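Section 4 of the Flustby bench guide. Read sections 1 to 3 (power, guarding, emergency stop) before starting here. Replaces the July issue.

## 4. Setting up the Troro arm for a shift at the board bench

### 4.1 What the arm does and what you do

The Troro arm picks fittings from the tray, sets them down on the particleboard bench top in the order on the job sheet, and passes them to the jig. It also takes the close-up check of the bench before each batch. You load the trays, look at the check, clear faults and sign the batch.

Before the arm came in, two people worked each bench and swapped between picking and fitting every hour. One person now runs the bench, and the second works at final inspection. If you have come over from hand picking, these are the main changes:

- You no longer reach across the bench while a batch is running. Pause first, every time.
- The job sheet is read from the Emar panel. Paper sheets are kept for stoppages only.
- Breaks are taken between batches. Pausing the arm in the middle of one is allowed, but the panel will ask for a reason code. Use code 40 for a break. It does not count against the bench.
- Trays must be loaded in the marked order. A person could sort out a mixed tray by eye and the arm can't.

Yulan Wei runs the half-day induction. Do not set up the arm alone until she has signed your card.

### 4.2 Before you start

You will need your card, the bench key, a dry cloth, a soft brush and the loaded trays.

**Caution:** Keep hair, lanyards and loose sleeves clear of the wrist. The arm moves slowly during set-up, but it does not stop for light contact with cloth.

### 4.3 Starting the arm

1. Check that the guard is closed and the key is at OFF.
2. Turn the key to SET-UP. The panel takes a short while to start. Leave it alone until the menu shows.
3. Hold your card to the reader. If your name does not come up, stop and see Hugo Le Goff.
4. Choose HOME. Stand behind the yellow line while the arm moves.
5. Open the guard and brush down the bench top, working away from the jig.
6. Wipe the gripper fingers with the dry cloth. Do not use solvent on the housing.
7. Close the guard and enter the programme number. Small fittings are 146 and long fittings are 595.
8. Read the programme name on the panel against the job sheet before you accept it.

**Note:** Both programmes home in the same place, so a wrong number does not show until the first pick. Most of the stoppages on the late shift have come from step 8 being skipped.

### 4.4 Loading the trays

1. Slide the first tray in until it clicks.
2. Check that every fitting lies flat. Turn any that are on edge.
3. Load the second tray behind it.
4. Press TRAYS READY on the panel.

If a tray arrives from Achari with the label missing, put it aside and tell Josiane Poulain. Don't guess the contents from the weight.

### 4.5 The bench check

1. Choose CHECK. The arm brings the wrist camera down over the bench top and holds still.
2. Look at the picture on the panel. The gripper housing always shows at the bottom, so ignore it.
3. Look for fittings left from the last batch, tape, screws, and any raised or broken board.
4. Marks in the board are allowed. Stains, smudges, flecks and light scratches can be passed as long as the surface is sound.
5. If you can't tell whether a mark is flat or is something lying on the board, pause, open the guard and touch it.
6. Press PASS or CLEAR AND REPEAT.

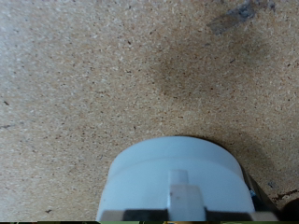
The panel keeps the last check until the next one is passed. If you take over from someone in the middle of a batch, open it and read any comment they have left. Comments should say where the mark is and what you did about it. "Checked OK" on its own is no use to the next person.

**Caution:** Never press PASS for someone else. The check is signed with the card that started the session.

### 4.6 Running and stopping

1. Turn the key to RUN and press START.
2. Watch the first pick right through to the jig.
3. To stop at the end of a pick, press PAUSE. To stop at once, use the red button.
4. After a red button stop, go back to 4.3 and start from step 1.

If the arm faults more than 2 times in a batch, finish the batch by hand from the paper sheet and call Thongchai Onsri. Hand finishing is normal work and is booked at the same rate. Milagros Arango keeps the paper sheets at the inspection desk.

At the end of the shift, choose HOME, turn the key to OFF and hand it in with your card log.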